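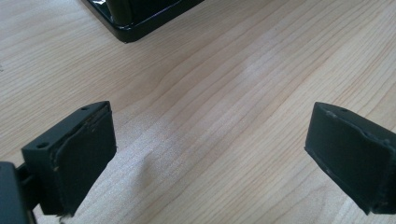
Table top, morning. Grain runs corner to corner.

Workshop diary > August > Damp and the back room

Shares 6 | Comments 3

Up at six. Hygrometer in the back room read 16 points higher than the one on the landing, the same gap as last night, so the fault is in the room and the instruments can be left alone. I swapped them over for an hour after breakfast to be certain. The gap stayed with the room.

The house is at the low end of Clellport, on the side that drains towards the old Sarnel culvert, and the back room is the only one with a solid floor. All the others are suspended timber with air bricks under them. I had always blamed the window. After this week I am fairly sure it is the floor, or the bottom courses of the north wall, and that the window only shows the result in the form of condensation.

Method for today: a square of clear polythene taped down at each end of the room, edges sealed all round, left until I have something to see. If moisture collects on the underside it is coming up through the slab. If it collects on the top it is coming out of the air. I know this test has its critics. It is slow in summer and it gives no number. It costs next to nothing and I had the tape.

While the tape was out I took pin meter readings along the skirting at 10 places, starting at the door. Dry as far as the chimney breast, then rising, and highest in the corner where the downpipe comes down outside. I went out and looked at the downpipe. The shoe at the bottom has turned and throws water at the wall instead of into the gully. It has probably done that since the gutter was cleared in spring, when the ladder was leaning on it. Turned it back by hand and put a new screw in the bracket. The old one had rusted to half its thickness.

Dušan Hrnčiar rang at 11 about the lime mortar. He has half a bag left from his garden wall and says I can have it if I collect. He thinks the cement pointing on the north side should come off up to knee height at least, and that the wall will not dry until it does. I agree about the pointing. I am less sure about his time estimate, which was one weekend. Last time I took cement out of soft brick I managed a strip the length of a broom in a day, and spoiled two bricks.

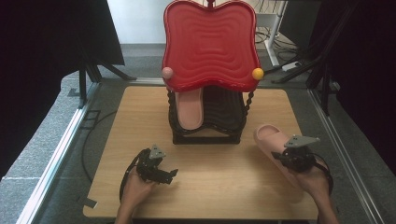
Ventilation is the other half of it. The back room has no air brick, and the door is kept shut for the sake of the heating, so whatever moisture gets in stays in until somebody opens the window. Soft things suffer first. Books go wavy, coats smell, and leather grows a grey bloom on whichever side is nearest the wall. Shoes are best kept off the floor with some air round them, one to a space and never packed in, like the single pink slide under the red lid of the black rack, with the other half of the shelf left clear. I have moved my own boots upstairs for now and put newspaper in them. The paper from the left boot weighed more than the paper from the right after lunch, though I had used the same number of sheets. The left boot had been nearer the wall.

Priced a small extractor in the afternoon. Gosumwood list one with a humidity switch, and Shakya do a plain one on a timer for rather less. The switch can be set wrong and then runs all night. The timer runs whether the room is damp or dry. No decision. Either one needs a hole through the north wall, and I do not want to cut that until the pointing is off and I can see the state of the bricks.

Checked the polythene before supper. The square by the door was clear. The one by the north wall had a faint mist on the underside, along the wall edge only. That fits the downpipe better than it fits a failed slab, but it is early. Leaving both squares down until the end of the month and reading the skirting every other evening.

Rain after nine. Went out with the torch. The shoe is throwing into the gully.

3 comments

Nuria Cifuentes: Pin meters read high on old plaster if there are salts in it. Try a reading halfway up the same wall before you believe the corner.

Pebbledash: We had the identical thing with a turned shoe. Took one whole summer to dry out after it was fixed, so don't paint anything yet.

Dušan Hrnčiar: Bag is by the gate under the sheet. One weekend, I still say.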